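发件人：Lavanya Thevar
收件人：软包装技术讨论列表
主题：Re: 端封漏率抽检方案，以及168小时条件是否够用

Radek，各位：

上封邮件我拖了几天才回，中间把 Grasisholm 那边的原始记录重新过了一遍，有几处跟摘要里写的不一样，后面会提到。先引原文，再逐项回复。

> Radek Kuruc 写道：
>
> 我们准备把干脆零食类小袋的出厂抽检改一下。现在的做法是每批抽若干袋做水下负压，看气泡，同时裁样条测剥离强度。两个数据都合格就放行。问题是近来两次客诉都是受潮发软，而对应批次的剥离强度全部合格，气泡法也没有记录到漏点。
>
> 我的想法：
>
> 1. 每批3,000袋，抽299袋做负压气泡，零漏放行。299这个数是 Catrin 给的，我没有自己推过。
>
> 2. 剥离强度照旧，取样位置不变（端封中段）。
>
> 3. 增加一个168小时湿热存放，存放前后称重，看增重。
>
> 4. 端封有效宽度下限定为2毫米，低于此值直接判废。
>
> Tavell 的膜换过一次热封层配方，但供应商说封合窗口没有变。我倾向于相信，不过没有曲线。
>
> 请大家看看这个方案有没有明显的洞。另外，压纹封口和平封口能不能共用同一个判据，我一直没有找到说得清楚的资料。
>
> Radek

一、299是怎么来的

Catrin 给的数没有错。假设真实漏率为1%，各袋相互独立，抽299袋一个漏的都没有，这件事发生的概率是0.99的299次方，略低于5%。所以零漏时可以说：有95%的置信度，漏率不超过1%。它能支持的结论到此为止。

几个常见的误读：

一是把它当成“这批没有漏袋”。3,000袋里混着漏率略低于1%的不良，零漏放行的机会仍然相当可观。你们的客户能不能接受这个水平，要在定抽样数之前谈清楚。

二是有限总体的问题。上面的算法按无限总体算，3,000袋抽299袋，抽样比不算小，按超几何分布算出来的概率会更低一点，所以用二项的结果是偏保守的。不用为此另做一张表，除非以后批量明显变小。

三是复抽。如果抽到一个漏的，再补抽一轮，补抽零漏就放行，这个流程的置信度就不再是原来的数了。299袋里出现一个漏袋，95%单侧上限是1.6%，这一批按零漏判据就是不合格。要允许复抽，应当预先写成二次抽样方案，把两段的接收数一起算。Grasisholm 的记录里有两批是复抽后放行的，摘要里只写了“合格”。

四是独立性，这条最要紧。漏袋通常成串出现：热封刀粘料、膜跑偏、落料时碎屑夹进封口，都会连着影响一段时间的产出。如果299袋是从班末最后几箱里连续拿的，有效样本量远小于299。建议按产出时间均匀取，换卷和停机重启之后的头几袋单独留样，不混进这299袋里。

二、剥离强度为什么看不出来

剥离测试的样条取自端封中段，测的是那一条的平均强度。漏点往往不在中段。枕式袋的背封和端封相交处，膜的层数从两层变成四层，台阶根部要靠热封层熔体流动去填。填不满就留下一条细通道，走向大体与袋长方向一致，宽度很小，对强度几乎没有影响，对水汽是直通的。

所以第2点建议改。中段样条保留，作为工艺稳定性的指标，继续画控制图；另外在背封交叠处加一条。交叠处的样条剥离曲线形状会和中段不一样，台阶处常有一个尖峰，不要拿峰值去和中段比，应当看破坏形式：是热封层之间剥开，还是热封层与基材之间分层，还是膜断。这一栏现在的记录表里没有，靠备注写，写得很随意。

顺带说一下撕裂方向。有人习惯用手从封边往下扯来判断封得牢不牢，扯断了就认为好。定向拉伸的膜在某个方向上本来就容易沿直线撕开，手感和封合质量关系不大。

三、压纹封口与平封口

Radek 问能不能共用判据。我的意见是强度可以共用，宽度不行。

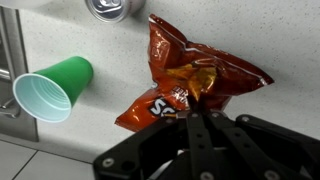 图1 薯片袋，一端封边带压纹，边缘呈锯齿状

压纹刀（横纹或竖纹）的作用有两个，一是增加局部压强，把熔体挤进凹处，二是把膜拉紧，减少平刀压合时那种浮着的皱。代价是封合面不再连续：齿顶处压得实，齿侧处压得虚，齿距和两片刀的啮合偏差决定虚的那部分有多少。你量到的“封边宽度”是外观宽度，有效宽度是其中真正熔合、且从内侧到外侧没有贯通的部分。

平封口两者差别不大，用钢尺或者带刻度的放大镜量就可以。压纹封口则不行。纹路平行于封边时，每一条实线都是一道独立的屏障，有几条连续的实线比总宽更说明问题。纹路垂直于封边时，齿侧可能形成从袋内通到袋外的虚封，总宽再大也没有用，这种要靠染色渗透去看。

因此第4点的2毫米，如果指平封口的有效宽度，我没有意见。如果要套在压纹封口上，建议改写为：

（a）纹路平行于封边：全长至少有两条完整实线，任意一处不得中断；
（b）纹路垂直于封边：以染色渗透前沿到封边外缘的剩余距离计，任意一处不小于2毫米；
（c）交叠处按（b）单独判，不取平均。

染色渗透要注意的是表面活性剂的量。加多了，染液会沿着齿沟毛细爬升，把没有漏的也判成漏。先拿一组已知完好的封口做空白，空白爬多远，判读时心里要有数。镀铝的膜不透光，要从内侧剖开看，剖的时候刀口别碰到染色前沿。

另外，锯齿形的切边和封合没有关系，它是切刀形状决定的，作用是给一个易撕的起点。齿底离封合区外缘太近时，起撕裂纹会直接跑进封合区，所以量宽度要从齿底开始量，不能从齿尖量。Grasisholm 的记录里两种量法都有，同一个操作员前后也不一致，这一列数据我建议整列弃用。

四、气泡法的检出限

气泡法便宜，能定位，我不反对继续用。但它的检出限取决于负压值、保压时间、水的表面张力、袋内残余气量和袋体能否自由膨胀，这些现在只有负压值有记录。

具体几点：

1. 袋内气体少的时候，抽负压后袋子鼓不起来，内外压差建立不足，漏点不冒泡。干脆类一般充氮，气量够，但要看充气量是否稳定。
2. 镀铝膜的袋子浸下去时，皱褶里夹带气泡，要先用手抹掉再开始计时。封边的压纹沟里也会藏气，前十几秒冒出来的孤立小泡不计，连续从同一点出来的才计。
3. 产品碎屑堵住通道时，短时负压下不漏，存放后照样进水汽。气泡法对这种情况没有办法，要靠增重法补。
4. 负压不要一味加大。加大到把封口拉开，测的就是爆破强度了，漏点是测试造成的。

Anitha 做过一组人工漏孔的对比，把细金属丝夹在封口里，封完抽出来，形成已知尺寸的通道。做法粗糙，但用来确认操作员能不能看见，足够了。建议每班开始前拿一袋这样的样品过一遍，看不见就不要往下测。我们用的是 Pindeck 的台式负压箱，观察窗的照明是后加的，加之前和加之后检出情况差别很明显，旧数据和新数据不能直接拼在一起。

五、168小时够不够

第3点我支持，但条件要写全。

168小时是一周，排班方便，很多单位都用这个时长，本身没有物理上的道理。够不够，取决于在这个时间里漏袋和好袋的增重能不能分开。

好袋的增重由膜的水汽透过率、面积和内外湿度差决定，在产品远未吸饱之前近似线性。漏袋多出来的那部分由通道的截面和长度决定。通道越细，两者差距越小。要先拿一组好袋跑出增重的离散程度，再看多大的通道能高出这个离散。如果高不出来，延长时间有帮助，但只在两者都还处于线性段的时候有帮助。产品接近平衡含水率之后，好袋漏袋都在变平，差距反而会缩小。

所以推荐的顺序是：

先测产品的吸湿等温线，找到发软对应的含水率（感官小组给一个点就行，不需要很细）；再由膜的透过率算出好袋在湿热条件下到达该点要多久；168小时应当落在这个时间的前段。如果算出来好袋自己在168小时里就已经接近发软点，那么条件太严，要么降湿度，要么缩短时间。
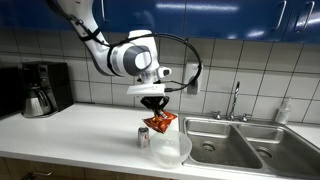 六、称重的细节

称重本身看上去没有什么可讲的，出错却多半出在这里。

样品从湿热箱里拿出来，外表面会吸附水，镀铝膜的印刷面和油墨层也会吸一点。统一在室内环境平衡一段时间再称，平衡时间固定下来，写进记录。存放前的初始重量同样要在平衡后称，不能刚下线就称，刚下线的袋子封边还是热的，天平上有对流。

天平选量程够用的最小一台。袋子体积大、重量轻，受气流和静电影响都很显著，防风罩要能整个罩住，罩不住就在托盘上加一个支架，让袋子立着放。静电用离子风处理，处理完等读数稳住。

浮力修正通常可以忽略，但有一个例外：袋子在箱内外鼓胀程度不同，体积变了，排开空气的质量也变了。充气袋的增重信号本来就小，两个称量点的气压差得多时，这一项会混进来。办法是每组放几只对照袋，同样的膜同样的充气量，内装玻璃珠一类不吸湿的填充物，用对照袋的读数去扣。

另外，称重前后编号一定要写在袋子的同一面，贴标签的话初始重量要包括标签。Grasisholm 的记录里有一组出现负增重，我查下来是标签在湿热箱里掉了。

七、Tavell 换配方的事

供应商说封合窗口没有变，这句话要看他们怎么定义窗口。多数供应商给的是实验室热封仪上的温度—强度曲线，平刀、固定压力、停留时间较长。包装机上的停留时间短得多，两种热封层在长停留下曲线重合，在短停留下可以差出一截，尤其是起封温度一侧。

请 Tavell 提供至少两个停留时间下的曲线，其中一个接近你们机器的实际值。还要问热粘强度。热粘是封口还没有冷下来时的强度，立式包装机上物料落下来砸在端封上，这时靠的就是热粘。热粘不足时，封口先被撑开一点，冷却后又合上，冷态剥离强度仍然合格，里面却留下了通道。Radek 描述的现象（强度合格、客诉受潮）和这个机理是吻合的，但目前没有证据，不要先写进给客户的答复里。

验证并不难：同一卷膜，同一台机器，空袋跑一段，装料跑一段，其他参数不动，各取一组做染色渗透。如果装料组的交叠处渗透明显更远，就往热粘和夹料方向查；如果两组没有差别，再看刀具。

刀具方面，Venkataraman 那套检查步骤还能用，复写纸压痕看接触是否均匀，热电偶贴在刀面两端和中间看温差。压痕要在热态下做，冷态对得很齐的刀，热起来会变形。复写纸不耐热的话换成热敏压痕纸，不过颜色深浅不要当成压力的定量结果用。

八、建议的修改稿

把上面的合在一起，Radek 的四条我会改成这样，供讨论：

第1条，每批3,000袋，按产出时间均匀抽299袋做负压气泡，零漏接收，不设临时复抽。换卷、停机重启后的首袋另行留样检验，结果单独记录，出现漏袋时追溯到相邻时段。

第2条，剥离强度取中段和背封交叠处两个位置，记录强度值与破坏形式。中段用于控制图，交叠处用于判定异常。

第3条，湿热存放168小时，前后称重，带玻璃珠对照袋。温湿度设定在完成等温线测试之后再填，目前空着。

第4条，平封口有效宽度不小于2毫米；压纹封口按第三节（a）到（c）执行。宽度一律从齿底量起。

第5条（新增），每班开始前用人工漏孔样品确认气泡法操作，未检出时暂停测试。

抽299袋做破坏性试验，成本上肯定有人有意见。气泡法严格讲不破坏封口，但浸过水的袋子谁也不会再放回箱里，所以按报废算。如果成本过不去，可以考虑压力衰减法在线全检，气泡法降为定位手段。这条路的难处在于软袋体积不固定，衰减信号里混着膜的蠕变，需要限位板夹住袋体再测。Catrin 手上应该有一份限位板间距和灵敏度的关系，能不能发到列表上？

九、没有解决的问题

1. 交叠处样条的裁切位置偏差多少会影响读数，我没有数据。
2. 湿热条件下封口本身会不会退化，即存放后的漏率是否高于存放前。增重法把两者混在一起了。也许要在存放后再抽一部分做染色，和存放前对比。
3. 运输振动没有进入方案。袋与袋之间的摩擦、折痕处镀层开裂会让透过率上升，这和封口漏是两回事，但到客户手里都表现为受潮。客诉样品请不要只检封口，折痕处也裁一片看看针孔。
4. 高海拔运输时袋子鼓胀，对封口是持续的剥离载荷，与短时负压不等效。有做过蠕变类测试的请说一下加载方式。

11月之前我能腾出湿热箱的一半容量，可以跑一轮对照。Radek 如果要用，请先把膜的卷号和刀具型号发过来，样品寄到之前在常温干燥处放着就行，别抽真空，也别压扁。

Robel 之前问过记录表的电子版，我改完破坏形式那一栏再发，旧版先不要往下传了。

Lavanya Thevar

--
退订或修改接收方式请使用列表页面，回复时请删去与讨论无关的引文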